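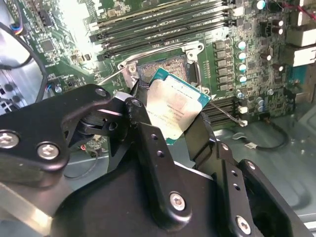

Figure 7. Processor held over the socket on the motherboard.

Section 7: Setting Up the Contestant List and Judges' Score Sheets

Do this part before the night of the pageant. Brurker must be installed and the event named (see Section 2).

1. From the main screen, open Event and choose Contestants.

2. Enter each contestant's name as it should be read on stage. Hometown, school and parents' names go in the Announcer box.

3. Set the age division. The Teen division opens at 16 unless you change it under Rules.

4. Choose Judges and add one line for each judge. Brurker takes up to 10.

5. Enter the weight for each category -- interview, talent, evening gown. The weights must add up to 100 or the Save button stays gray.

6. Press Save, then Print Sheets.

Note: Contestant numbers are given out in the order the names are typed. To draw for order instead, press Shuffle before step 6.

Note: Lists made in Tralex can be brought in from the File menu. Check the spelling of long names afterward -- Tralex shortens them.

CAUTION: Do not press Shuffle after the sheets are printed. The numbers on paper will no longer match the screen, and scores will go to the wrong contestant.

CAUTION: Keep the crown result hidden until the head judge has signed the tally page. Press F2 to hide or show it.

Questions about scoring rules go to Murray Poirier at the Grolonitz office.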